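Teleop practice in the simulator: I lose track of which way is forward once the wrist turns

Asked in Remote Control and Teaching by Hand · 1253 views · 3 answers

I've been teaching our sim arm a simple pick task in Sistura, driving it with a handheld controller and watching only the wrist view. The first part goes fine. Then I roll the wrist to line up the fingers and my brain just quits. I push the stick the way I think is forward and the arm slides off sideways, so I overcorrect, and then the recording has this ugly wiggle in the middle of it. I did 20 demos on Friday and I'd be embarrassed to show you more than a few of them.

Is there a setting I'm missing or do I just need more hours? I'm on the Ashby room pack if that matters. Controller is a Plestari, plain defaults.

Answer 1 (accepted)

Check what frame your stick is moving in! Mine was set to "base" for the longest time, meaning forward on the stick is always forward for the robot's base, no matter where the wrist is looking. That's fine if you're watching from a camera across the room. If you're driving from the wrist view you want "tool", so pushing forward goes where the fingers point. Switch it, do a few junk runs, and don't save any of them, because your hands will still be doing it the old way.

Other thing that helped me a lot (and I was bad at this, believe me) is to pick something fixed in the room and keep an eye on it while you roll. Walls, a window, whatever your room has. When the wrist tips, the whole room tips with it, and if you've got a landmark you can tell how far over you are. I stop moving completely, roll, look at the landmark, then move again. Slower, but the wiggle went away.

Grabbed this from my own practice room:

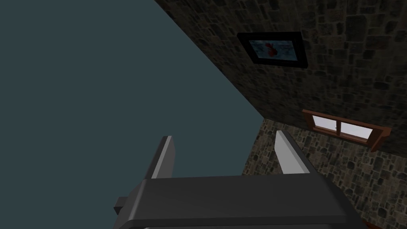 Wrist view with the gripper open and nothing in it. I steer by the picture and the window on the right.

See how slanted the window is? If I'm driving in base mode at an angle like that I'm lost in two seconds.

Also turn your stick speed down. I went from 600 to a lot less and I don't miss it.

Answer 2

+1 on tool frame. I'd also throw out the wiggly demos and record them over. I kept mine in and the arm learned the wiggle, lol. It did it every single time, like it was proud of it.

Answer 3

Which build of Sistura? In 2062 the frame setting goes back to base when you reload the room. Drove me nuts. I switched to Sunura so I can't tell you if they fixed it.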